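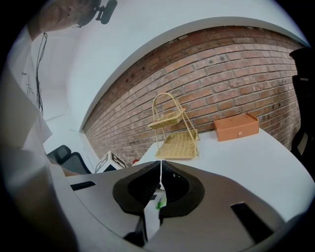

I finished the blanket! The big one, the one I cast on in August, the one that has lived in a laundry bag behind the couch and come on two train trips and been ripped back to the border twice. It's all garter stitch in a cream wool, with one odd square of green near a corner, and I love that square more than I can say. A small bright patch of green beside something white does so much work, and there's one in the photo up top, just a speck of it in a narrow gap, that catches my eye every time. Same thing in the blanket. You see cream, cream, cream, and then there it is.

The pattern said it would take up to 3496 yards, which I read as "buy plenty" and then of course didn't. I ran out with a hand's width to go. The shop in Fimthorpe where I got the wool had sold through that dye lot, so the last strip is from a newer one, a hair warmer in color. In lamplight you can't tell. In daylight I can tell, but I also know where to look (left edge, the end that goes by your feet).
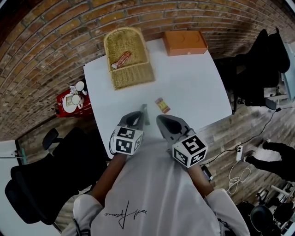 Snack packet on the white table, a bit of red, yellow and orange.

Some notes for anyone tempted to make one. Use a long circular needle even though you're knitting flat, so the weight sits in your lap and your wrists get a rest. Mine is the longest Indico makes and I wish it came longer. Slip the first stitch of every row, purlwise, yarn in front. I skipped this for the first few inches and that edge is wavy and will always be wavy. And please, weave in the ends as you go! I left every one of them for the last week and it took me three whole evenings and most of a radio serial.

The garter stitch itself I never got tired of. People ask if it's boring and I suppose it is, but so is walking, and I'd happily do that all day too. There's a point late in the evening when you stop looking at your hands and the rows just pile up, and then you hold it up and it's grown by the length of your forearm.
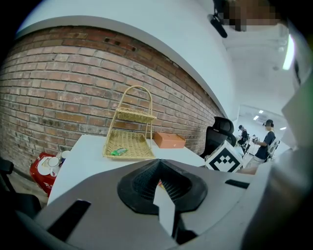

Erel Biwott

Washing it scared me. I filled the bathtub with cool water and wool soap, pushed the whole thing under and let it sit while I made soup. Lifting it out was like hauling a wet sheep! I rolled it in every towel we own, stood on the roll, then pinned it out on the spare room floor with the window open a crack. It took four days to dry.

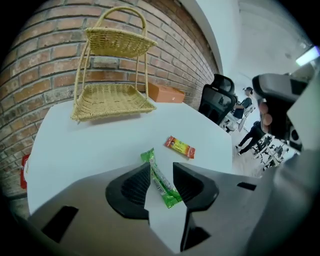 It grew in the wash, too, mostly in length, so if you're knitting one for a particular bed, stop a little before you think you should. Mine now hangs down to the floor on one side and I've decided I like it that way. Next up is a hat, a very small and very quick hat, in the leftover green.

Posted December 15, 2021 by Erel Biwott

Recent posts
Two ways to join a new ball
Moth season and what I do about it
Wool shopping in Fimthorpe
Socks I gave up on

Contact | © Erel Biwott | Back to top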